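4.2 Toy food, sorting talk, and the kitchen words of four-year-olds

We turn now to the part of the study that gave us the most pleasure to carry out and, we will admit, the most trouble to write up. The storybook sessions described in Section 4.1 were tidy affairs. A child sat with a parent, the pages were turned in order, and the talk mostly stayed with the page. Play with a pretend kitchen is a different sort of event altogether. Children wander off in the middle of a sentence, come back with a spoon, announce that the soup is for the dog, and expect the grown-up to have kept up. We had to decide early on what would count as a food word and what would not, and we changed our minds more than once before settling on the rules given in Appendix B.

The full set of transcripts from the play sessions contains 2,553 child turns. Of these, 1,482 include at least one word that names a food, a dish, or a piece of kitchen equipment, and it is this smaller set that we work with from here on. We kept words in the child's home language wherever they turned up, and we did not ask families to speak one language or the other. Many of our families move between English and Spanish, or English and Turkish, several times in the course of a single pretend lunch, and it would have been a poor sort of study that asked them to stop.

A word should be said about what we mean by sorting talk. In an earlier paper, Lucero used the term for any turn in which a child says that one thing goes with another, or does not, and gives some sign of why. "The egg goes with the bread" counts. So does "no, that's fruit," said firmly to a grandmother who has put a tomato in with the carrots. Simply naming an object does not count, however proudly it is done, and we had a great deal of proud naming. Under this definition we found 381 turns of sorting talk in the kitchen play, spread very unevenly among the children. Some produced hardly any and were perfectly happy cooking. Others could not put down a plate without settling where it belonged.

Toy food is well suited to this kind of talk for a reason that took us a while to appreciate. A great deal of it is hard to identify. Real fruit has a smell and a weight and a stem, and a child who has eaten a plum knows one when she holds it. A round purple toy leaves the question open, and the open question gets people talking. The parents in our study asked "what's this one?" far more often over the toy kitchen than over the storybooks, and in many cases we believe they were truly asking.

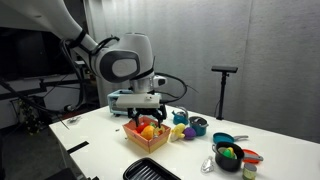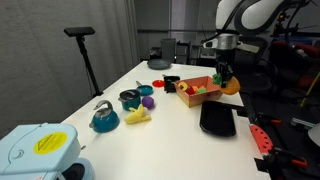 Figure 3. Tabletop views. The second shows toy foods in an open patterned box, with a teal toy pot and frying pan on the same white tabletop.

Containers deserve a paragraph of their own. We had expected the food itself to do most of the work, and the pots and boxes to be, so to speak, the furniture. The transcripts taught us otherwise. Well over half of the sorting turns name a container or point to one, and a child who has two containers within reach will very often make a rule for them before doing anything else. One little boy, whom we call Nano after the nickname his family used throughout, declared that the pot was for hot things and the box was for things "that are still at the store." He held his father to this rule for the whole session, and corrected him four times. Another child made a box for food that was sleeping. We coded this as sorting talk after some discussion, on the grounds that she never once broke her own rule.

The rules that children made up tended to fall into a few families. Color was the most common starting point among the younger children, as earlier work would lead one to expect. The older ones leaned more toward meals (breakfast things, party things) and toward people, so that a slice of something might be set aside for an aunt who was coming later. We were struck by how rarely any child used the groupings that a preschool poster would offer, with the fruits in one corner and the vegetables in another. When those groupings did appear, it was nearly always a parent who brought them in, and the child either took them up politely or let them drop.

Mixing of languages followed the containers more closely than it followed the foods. In the Turkish-speaking homes, the word for the pot was usually said in Turkish even when the rest of the sentence was in English, a pattern that Öztürkmen, one of our two transcribers, noticed while checking the first batch and marked in the margin for us. In the Spanish-speaking homes we see something similar, though less strongly. Our guess is that pots belong to the talk of the family kitchen, where the home language has the upper hand, while play foods are often first met at day care. We would not want to lean too hard on this, as our sample is small and the sessions were short, and a few children simply liked the sound of one word better than the other.

We should mention one difficulty with the coding. Runs of very quick talk, in which child and parent speak over each other, were hard to divide into turns, and the two transcribers did not always agree on where one ended. Hortensia Lucero went back over each of these passages by ear and made the final decision, and where she could not decide the passage was left out. The comparison with the storybook sessions in Section 4.3 uses the same rules throughout.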